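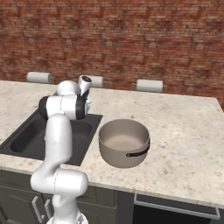
# アルバム『Ovent』制作助成 進捗報告(第2回)

報告日:2025年1月14日
報告者:Johanna Trummer(制作進行)
対象:Rahel Kälin のセカンドアルバム『Ovent』および先行シングル「Morkerum」

## 1. 進捗の要約

12月末の時点で、収録予定の12曲のうち9曲の録音を終えた。残る3曲は伴奏のみ録音済みで、歌入れが未了である。先行シングル「Morkerum」はミックスとマスタリングを完了し、配信用音源をレーベルの Trera に納品した。

## 2. 録音

当初の計画では12月中に全曲の歌入れを終える予定だったが、Kälin が喉の不調で8日間休んだため、3曲分を翌月に繰り越した。スタジオ Pitkänen とは追加の使用日程で合意している。延長分の料金は予備費で賄い、助成額の変更は求めない。

弦楽は四重奏で4曲に加えた。うち「Pitkä talvi」は編曲を一度差し戻し、2番以降のチェロを書き直している。申請時の曲順表では6曲目だったが、現在は最終曲に置いている。

## 3. シングルとミュージックビデオ

「Morkerum」の作詞は Kälin、作曲は Kälin と Trummer の共作である。ビデオは撮影を終え、編集の第2稿まで進んだ。尺は3分50秒。歌詞字幕はドイツ語と英語の2種類を用意する。英語訳は初稿を受け取ったが、サビの訳が旋律の区切りと合わず、訳者に修正を依頼中。

公開はシングル配信の1週間後とする。Trera からは同時公開の提案もあったが、ラジオ局への案内の時期を考え、現行案のままとした。

## 4. 先行試聴会

12月に関係者と予約者を対象とした試聴会を開いた。来場者は111名、会場の定員は130名。5曲を流し、終了後に Kälin が弾き語りで2曲を演奏した。アンケートの回収は50件で、自由記述では弦楽の入った曲への言及が多かった。曲間の説明が長いという指摘もあり、次回は短くする。

## 5. 予算

- 録音費:計画内。延長分は予備費から支出
- ビデオ制作費:計画内
- 試聴会:会場の音響機材の追加により630ユーロの超過。印刷費の残額から充当
- 宣伝費:未執行

領収書の写しは別便で送付済み。弦楽奏者1名分の請求書が未着のため、届き次第追送する。

## 6. 次期の予定

1. 残る3曲の歌入れ
2. 全曲のミックス。順番は録音の古いものから
3. ジャケットとブックレットの入稿。歌詞の表記統一は Trummer が担当
4. 「Morkerum」の配信開始とビデオ公開

アナログ盤の製造枚数は Trera と協議中で、プレス工場の納期の回答を待って決める。決定後、収支計画の該当欄を差し替えて提出する。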